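Do hanging baskets really tidy a workbench? 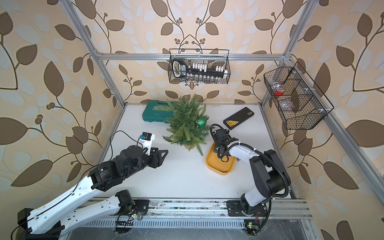
Sockets up in the mesh basket, toolbox down on the table.

Jayanthi Salian swears by wire baskets, and after 11 emails on the subject I agreed to give them a line or two. The case for them is that you can see what you own. Fair enough, and the little chrome sockets do look smart on show. But a socket rail already keeps its sockets in order, so I'm not sure what the basket adds — apart from dust.

The larger one, with compartments, worries me more. Give people a compartment and they put a plastic bag in it.

I do like the mustard tray. Something with a rim stops small parts rolling away, and I'd buy one of those before any basket. The artificial pine tree can stay until June, when Stuart Sugden wants his tidy-up.

Replies to Usha Pai, please, and keep them short.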